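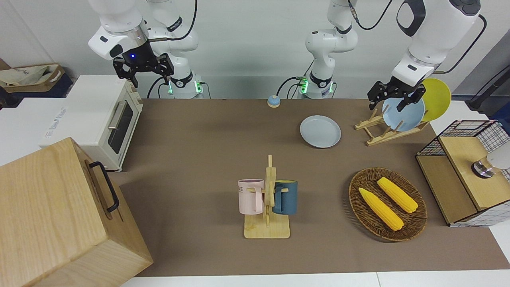 Keeping the Kitchen Cool in Summer

Cooking heat makes your air conditioner work harder. A few habits will help.

Use a toaster oven or microwave for small meals. Save the big oven for early morning or after dark.

Run the range hood while you cook, and turn it off once the steam has cleared – it pulls cooled air out of the house too.

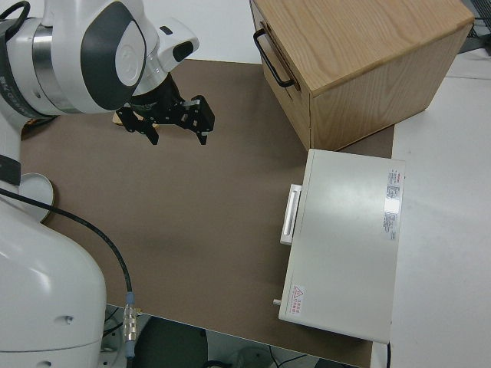

Check that nothing is blocking the supply vent. Vacuum the grille every 2 months and change the filter on the schedule in your owner's manual.

Keep lamps and small appliances away from the thermostat. Their heat can make the system run longer than it needs to.

Plan a few cold suppers each week. Corn can be cooked early and served chilled.
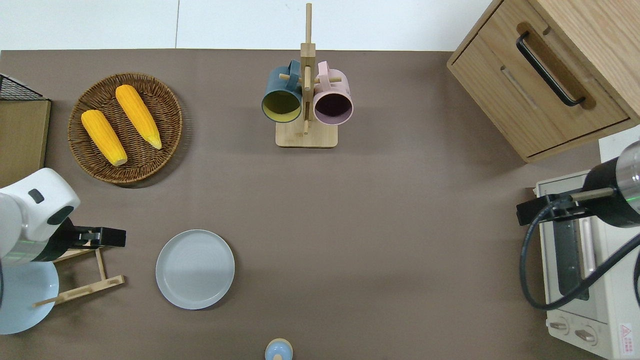

Two ears of corn in a round woven tray.

Updated June 7, 2024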